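The Thursday Fault

The report said operator error, and I was the operator, so you can guess how I felt about the report.

It was one page. Hetarero had a template for these things, with a box for what happened, a box for why, and a box for what would be done so it never happened again. In the first box somebody had typed "unexpected closure of left gripper during handover." In the second, "operator error." In the third, "operator reminded."

I had been reminded. The reminder came by email with a smiley face in the subject line.

What I did for a living that winter was pick things up. I wore the backpack, I held a gripper in each hand, and I moved objects from one side of a table to the other so that a machine in another building could learn to do it. Folded cloths, jar lids, spoons. The cubes with the square codes told the system where my hands were. The cables told it everything else, or that was what the people at Plundent said, and they had made the grippers, so they had reasons to say nice things about them.

My handover partner and I did the two-person tasks. One of us held a thing out and the other took it. You'd be surprised how hard that is when neither of you is using fingers. We got good at it. We got so good that the shift lead used our sessions to show new people what a clean take looked like.

Then one Thursday, a little after four, I held out a plastic cup, my partner reached in to steady the bottom of it with a bare hand, and my left gripper closed.

I didn't close it. I want to put that down in plain words, because the report never did. My finger was off the trigger. I know where my finger was the way you know whether you're standing on a stair. The jaws opened a little, as if they were taking a breath, and then they came together on my partner's thumb and stayed there.

It wasn't a horror story. The nail went black. There was some yelling, most of it mine. I pulled the trigger and let it go and pulled it again, and nothing changed, and the small green light on the gripper went on glowing like it was having a perfectly good day. Finally the shift lead yanked the cable out of my backpack and the jaws went slack.

The green light was what bothered me most. Green meant healthy. It said so on the laminated card by the door.

They took the gripper away in a padded bag. They gave it back the next morning with a sticker on it that said TESTED.

"Tested how?" I asked.

The shift lead had a way of looking at her tablet when she didn't like a question. "Cycled it," she said. "Open, close, open, close. Seventy-seven times. No fault."

"Was it plugged into my backpack?"

She looked at the tablet.

"Was anybody holding it?"

"It was on a bench," she said.

I've bought enough used cars to know what it means when the noise won't happen for the mechanic. It means the mechanic drove it around the block. So I asked for the session log. I was told the log supported the report. I asked to see it supporting the report. I was told operators didn't have access to logs, which were the property of Brandão, who was the client, and who had been told all about it and was satisfied.

I'd never met anybody from Brandão. I pictured a very calm building.
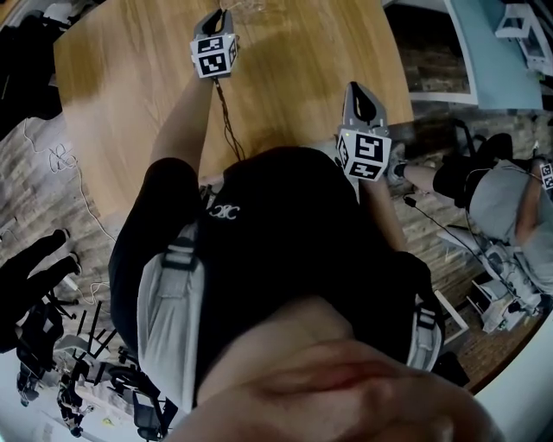
My partner came back to work the next week with the thumb taped up and wanted no part of my investigation. "It's a pinch," my partner said. "I've had worse from a car door."

"A car door doesn't decide to."

"Neither does that thing. It doesn't decide anything. You squeezed it."

That one stung. We'd been a team for 17 weeks, and the report had gotten in between us in one page. I could see how it had happened, too. "Operator error" is a comfortable idea. If it was my hand, then everybody else's gripper was fine. If it was the gripper, then every person on that floor was standing at a table with a thing that might bite.

So I started to pay attention, as quietly as I could, and without a tablet. I had a paper notebook from the drugstore. Whenever my left gripper did anything I hadn't asked for, I wrote down the time and what I'd been doing. Mostly it was nothing. A twitch. A little shiver in the jaws that you'd take for your own pulse if you weren't looking for trouble. I was looking for trouble, and I knew that was a problem with my method. A person who thinks the house is haunted hears a lot of creaks.

I tried to be fair about it. I swapped grippers left for right at lunch, when the floor was quiet. If the bad one was bad, the shiver ought to move to my right hand.

It didn't. It stayed on the left, with a gripper that had never given anybody a minute's grief.

I'll admit that for a couple of days I thought they were right. Same hand, different gripper, same shiver. What does that leave? It leaves the hand. I went home and held my left arm out over the kitchen sink and watched it. I looked up diseases. I practiced not squeezing things.

What saved me was being short a chair. The stacked ones had gotten tangled up and I didn't feel like fighting them, so I did a session standing, stretched way out over the table to reach the far edge. Arm straight, then arm back. Straight, then back. And the shiver came every single time my arm went straight, and never once when it was bent.

My arm doesn't have a disease that cares about reach. But the cable ran down along my forearm and up to the backpack, and when I reached, it pulled tight.

I unclipped the pack and had a look at the left socket. It wiggled. Not much, about as much as a tooth wiggles before you tell your mother. I plugged in, pointed the jaws at the ceiling, kept my finger clear of the trigger, and tugged the cable with my other hand. Nothing. Tugged again. Nothing. On the third tug the jaws opened a little, took their breath, and slammed.

Green light the whole time.

I did it for the shift lead. She watched with her arms crossed, and I'll give her credit, she didn't touch the tablet. She asked me to do it again. It wouldn't go. I stood there tugging like a kid trying to start a lawn mower, and I could feel my whole case leaking out onto the floor. Then it went, hard enough that she stepped back.

"Try the other packs," she said.

There were 39 packs on the rack. We stayed late and tugged every one of them. Loose sockets on 8, all on the left side, all from the same batch, which came from a supplier called Brornska that none of us had ever heard of. The left strap had a buckle that sat right over the socket when you took the pack off and dropped it. People had been dropping those packs on that floor since the day they came out of the box.

So there it was. When the signal cut out and came back, the gripper woke up not knowing where the trigger was, and it guessed, and it guessed closed. You can argue that a machine has to guess something. I'd argue that it might guess open, or hold still, and that it might turn its light some color other than green while it's making up its mind. I said so to the man Plundent sent out. He wrote it down. He told me closed had been chosen so that objects wouldn't be dropped.

"Objects," I said.

"Dropping was the main concern from the client."

He was a pleasant man and he'd driven a long way. He replaced the sockets and moved the cable to a clip on the shoulder strap, and he told us there would be a software update in March. I asked if the update would change the guess. He said it was under discussion.

A few days later a new version of the report showed up. The template was the same. The first box was the same, word for word. The second box now said "connector wear." The third box said "connectors replaced, operators reminded to set packs down gently."

My name for that is progress, if you hold the page far enough away. Nowhere on it did the words "operator error" get taken back. They just weren't there anymore, as if they had never been. I kept a copy of the old one folded in the notebook.

I showed the new one to my partner, who read it standing up, thumb out of the tape by then, the nail growing in with a ridge down the middle.

"Okay," my partner said. "So you didn't squeeze it."

"No."

"You could have said."

I let that one go. We had a bin of measuring cups to get through before five. I clipped in, tugged the cable three times, then three more, and checked the light, for whatever the light was worth. My partner waited on the other side with both hands well back.

I held out the first cup and kept my arm bent.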